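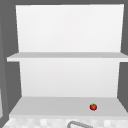 The shelf above the sink in our simulated kitchen, with the tomato on the lower level

Budgeting for a kitchen robot project: how much do we spend on simulation and how much on a real arm?

Posted by Halima Shemweta in Buying and Planning

Hello all, first post so be gentle! I help run a small robotics group and we've finally been given some money, 3000 pounds, which feels like a fortune until you start looking at price lists. We want to work on clearing up round a kitchen sink: picking food off plates, moving things up to a shelf, that sort of job.

So far everything we have is simulated. I built the kitchen over the winter with a double sink, a tiled wall behind it and a two-level shelf above, and we run it on my own desktop, which is getting on a bit and sounds like a hairdryer when there's a lot in the sink.

My trouble is the split. One half of the group wants to spend the lot on a small second-hand arm and gripper (we've been looking at the Vemance one, the older model). The other half, me included on most days, thinks we should buy a decent computer first and carry on in simulation until the autumn. And then there's the question of whether we want two arms, as we've been simulating, or whether one would do. Two of anything is obviously twice the money.

The picture after this is the sort of thing we're running now. Bread up on the shelf, a gripper in each basin area, a plate in the right-hand side with a little round brown bit of food on it. Is there a sensible order to buy things in? And what have I forgotten? I always forget something — last time it was the power supply.

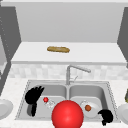

Replies

Jeptoo Nyamweya
Computer first, without a doubt. I was in your shoes a few years back with much the same sum and we bought the arm first, and it sat in its crate for 5 months while we saved up for a bench to bolt it to and a machine quick enough to run it. I still wince.

What I'd do with your money is put up to half of it into the computer, mostly the graphics card and memory, and don't let anyone talk you into a fancy case. Then hold the rest and don't touch it until you can write down exactly what the arm has to do. How far does it need to reach? Your upper shelf is the bit I'd worry about. A small arm that can work nicely down in a basin may not get anywhere near it, and reach is what pushes the price up. You can measure that in your simulated kitchen for nothing! Put in an arm with the reach of the one you're thinking of buying, stand it where you'd stand the real one, and see what it can't get to. Do that before you ring a seller.

On one or two arms, try your whole list of jobs with one switched off. We did this and found only 2 jobs on ours really wanted both. Those two got crossed off the list and so did the second arm.

Things people forget (I have forgotten all of these): fixings, a proper emergency stop, spare fingers, cables long enough to go round the back of a bench, delivery on heavy boxes, and insurance if you're using someone else's room. I keep a tenth back for that sort of thing and it always goes.

Kanini Mfaume
just get the Getach one its fine

Hjalti Þórarinsdóttir
Mostly agree with Jeptoo, but I'd say a word for the gripper, as people tend to take whatever comes with the arm. Look closely at the job. I've put one of my own views in below, from Halima's shared kitchen files, which I hope she doesn't mind me borrowing. There's a round orange-red thing sitting in the well of a plate, and the plate is down on the floor of the basin. To get at it the fingers have to go in past the sides of the sink, and the part where they join is pretty bulky. In a simulation you can let a finger brush the steel a hundred times and it costs you nothing. With a real one you're buying fingers.
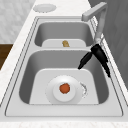
Looking down into both basins, gripper open over the nearer one

So I'd ask any seller three questions. Can I buy the fingers on their own, and for how much? What's the smallest thing it will hold without squashing it? And can the hand get wet? Lots of them can't, or only with a sleeve over the top, and the sleeve is extra. We had quotes from Kusico and Lukumay for nearly the same hand and the only real difference was what they wanted for spares, so get it all in writing.

I'd also budget for a real sink. Sounds daft, but a reclaimed one on a plain wooden stand is cheap and you can knock it about. No plumbing, you don't need it to start with. Get one close in size to your simulated one, or change the simulated one to match whatever you find, which is easier.

Where I part ways with Jeptoo is on waiting. If you've got the computer and your reach sorted by March, I wouldn't hang on till the autumn. You learn an awful lot from the real thing dropping a tomato.

Halima Shemweta
Thank you both, this is so useful (and thank you Kanini, I will look it up!). Of course I don't mind, Hjalti, help yourself. I ran the one-arm test last night and got through all but 4 of our jobs, and two of those I think we could live without. The upper shelf is a problem though, the small arm gets nowhere near it. Off to price up graphics cards and I'll ask about spare fingers while I'm at it. Does anybody have a view on buying the computer second-hand too, or is that asking for trouble?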